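Capítulo 11
El interior del ordenador de sobremesa

Edición a cargo de Verena Prantl y Damian Imhof

Antes de sustituir un componente conviene saber reconocerlo en su sitio. El presente capítulo estudia la torre tumbada sobre un costado, con la placa base hacia arriba, posición habitual en el taller de mantenimiento.
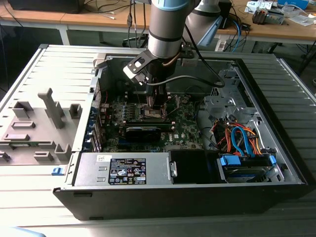 ¿Qué debe hacerse antes de abrir la carcasa?
Se apaga el equipo, se desconecta el cable de corriente y el técnico descarga la electricidad estática con una pulsera antiestática.

La placa base reúne el zócalo del procesador, las ranuras de memoria y las ranuras de expansión, donde se aloja la tarjeta gráfica. La fuente de alimentación ocupa un espacio propio y lleva una etiqueta que el alumno consultará en la práctica 14. Muchos fabricantes distinguen con un color vivo — el azul, en el equipo de este capítulo — algunos pestillos y piezas de sujeción.

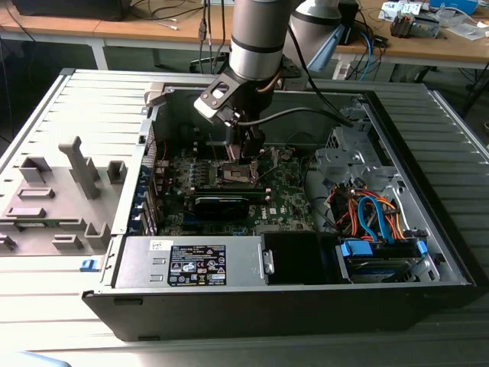 ¿Por qué no se deben tocar los contactos del zócalo?
Los contactos son muy finos y se doblan con facilidad; uno solo dañado puede impedir el arranque.

El apartado siguiente trata la extracción de los módulos de memoria, según el procedimiento del manual Weneck.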